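Section 4: Fitting the splash panels

Read this section through before you open the panel carton. Sections 2 and 3 (wall preparation and worktop levelling) must be finished first. If the worktop has been moved since it was levelled, check it again.

The instructions cover Curkier panels in the plain colours. Patterned panels have a right way up and are dealt with in Section 5.

4.1 What you need

Panels, end trims and the corner strip (in the carton)
Two tubes of panel adhesive
One tube of sanitary silicone, clear or matched to the panel
Spacer wedges, bag of 14
Spirit level, 600 mm or longer
Fine-toothed saw or a jigsaw with a down-cut blade
Masking tape, pencil, soft cloths
Sealant gun and smoothing tool

The adhesive and the silicone are sold in tubes of the same size. Mark one of them with tape before you start.

4.2 Before you begin

Leave the panels flat in the room overnight. In January, or in any room that has been unheated, leave them for a full day with the heating on.

Caution: Switch off the electricity at the consumer unit before loosening any socket or switch plate. Turning off the socket is not enough. If you are unsure which circuit feeds the worktop sockets, stop and ask an electrician.

Caution: Panel edges are sharp after cutting. Wear gloves when carrying them.

4.3 Measuring and cutting

1. Measure the wall at the left, the middle and the right. Walls are seldom square, so write down all three heights.

2. Take 3 mm off each height. This leaves room for the silicone joint at the worktop.

3. Mark the cutting line on masking tape stuck to the face of the panel. Leave the protective film on.

4. Support the panel on both sides of the line. With a hand saw, cut with the face up. With a jigsaw and a down-cut blade, also cut with the face up. An ordinary jigsaw blade cuts on the upstroke and will chip the face, so turn the panel over if that is all you have.

5. Smooth the cut edge with fine abrasive paper, working away from the face.

Note: The factory edge goes at the bottom wherever you have a choice. Put the cut edge at the top, where the trim or the wall cupboard will cover it.

4.4 Dry fitting

1. Stand the first panel on spacer wedges, starting at an inside corner.

2. Check it with the level. Adjust the wedges until the side edge is upright. Do not follow the line of the adjoining wall.

3. Offer up the second panel and the corner strip. The strip should slide over both edges by hand. If it has to be forced, trim the second panel.

4. Mark the socket openings and cut them out. Drill a hole at each corner of the opening first, then saw between the holes.

5. Number the back of every panel in pencil and take them all down.

Do not skip the dry fit on short runs. A narrow return beside a window often gives more trouble than the long wall — the gap at the top can be twice the gap at the bottom.

4.5 Fixing

1. Wipe the wall and the backs of the panels with a dry cloth.

2. Apply adhesive to the back of the first panel in upright lines 90 mm apart. Keep it well in from the edges.

3. Set the panel on its wedges and press it to the wall, working from the middle outwards.

4. Check the level again straight away. You have a few minutes in which the panel can still be moved.

5. Fit the corner strip, then the second panel, and carry on along the wall.

6. Tape across the joints and leave everything alone until the adhesive has set. The time is printed on the tube and is longer in a cold room.

4.6 Sealing the joint at the worktop

1. Pull out the wedges and clear any adhesive from the gap.

2. Peel the film back from the lower part of the panel. Run masking tape along the panel and along the worktop, leaving the gap open between them.

3. Start the silicone in the corner and draw the gun towards you in one steady pass.

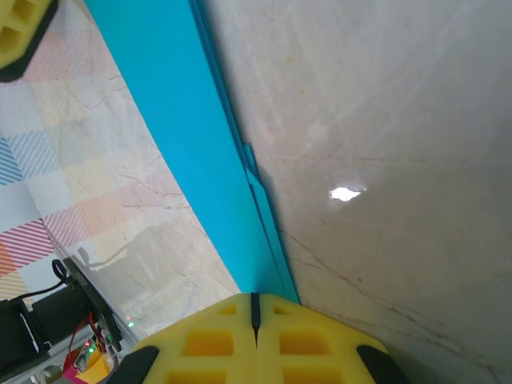
4. Smooth the bead once with the tool, wiping off the surplus as you go. Going over it a second time usually leaves ridges.

5. Remove the tape while the silicone is still soft, pulling it away from the joint at a low angle.

6. Keep water off the joint for a full day.

Note: On worktops with a stone-effect finish, wipe away smears at once. Dried silicone dulls the surface and is hard to see until the light catches it.

4.7 If something goes wrong

Panel bows away from the wall: there is too little adhesive in the middle, or the wall is dusty. Take the panel down before the adhesive sets, clean off and start again.

Gap at the worktop wider than 5 mm: fill it with foam backing cord before sealing. Silicone alone will sag.

Chipped edge: small chips can be filled with the colour paste, part 723. Order it by panel colour from the Lindilbridge spares counter, or write to Yakubu Olaniyan at the same address. Parcels leave the counter on Thursday.

Go on to Section 5 for patterned panels, or to Section 6 for refitting sockets and switches.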